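Hand-held gripper trial, quick FAQ

What are you comparing?
Two sets of finger pads, the Jutis and the Teltby. Same job for both: capped tubes and the orange rack.

Why tubes?
Narrow, slippery, easy to knock over. Bad pads show up fast. 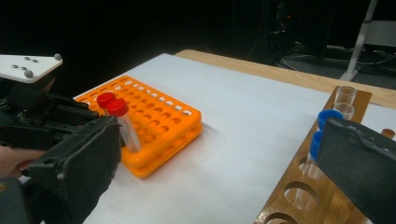
How many tries per pad?
200 each. Relu Barbu keeps the tally, ask him for the sheet.

Do scuffed pads count?
Yes. Dont swap them halfway thru a run.

Can I come try it?
Saturday, after lunch. Message Ionuț Coman first.
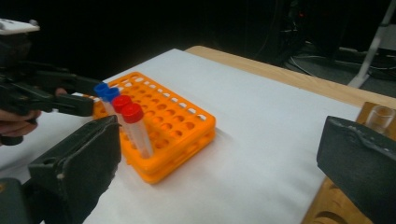

Red and blue caps in the orange rack, gripper coming in from the left.

Which one's better?
Too early. Teltby feels stiffer to me, Ionuț disagrees. Numbers in September, hopefuly.

458 shares · 4 comments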